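Peltelham Building Users' Bulletin
22 June 2025

Tile adhesives: change of specification for wet areas

From September, the standard adhesive for wall tiling in washrooms and kitchens across the Peltelham blocks will be Holub Flex, replacing the ready-mixed paste used up to now. Stocks of the old paste may be used up on splashbacks in dry rooms only. It should not be used behind showers or on any wall that has been skimmed in the past four weeks.

The change follows the tap survey carried out over the winter. Of 1,457 square metres of wall tiling checked, 867 were fixed with ready-mixed paste, and nearly all the hollow-sounding areas fell within that part. Failures were concentrated on painted plaster that had not been scored, and on walls where the paste had been dabbed on at the corners instead of combed out. Cement-based adhesive is less forgiving of slow work but does not soften again when water gets behind the grout. 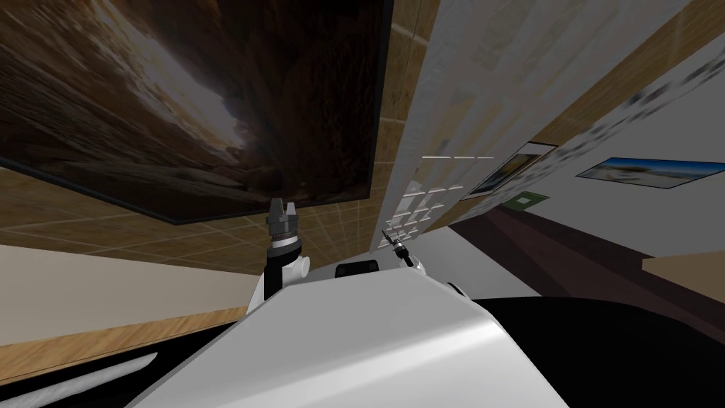 White wall tiling beside a wood-grain tiled surface, computer rendering.

Three points for anyone ordering or supervising work. First, the wall must be able to carry the load. Bare gypsum plaster takes less weight than plasterboard, and the combined weight of tile, adhesive and grout has to be worked out before large formats are chosen. Secondly, gypsum surfaces need a primer, applied undiluted and left until dry to the touch. Thirdly, use a notched trowel of the size given on the bag and lift one tile in every few rows to check coverage. In showers the back of the tile should be fully covered.

Movement joints remain as before. Internal corners, and the junction between wall and worktop, are to be sealed with silicone and left free of grout. Several of the cracked corners in Flalusow House had been grouted solid.

Grout is unchanged, except that the Cirkex pale grey is now supplied in 11 kg tubs. Mix part tubs by weight. Bags of adhesive should be kept off the floor and the date on the side checked before opening. Orders placed under the old stock code will be returned.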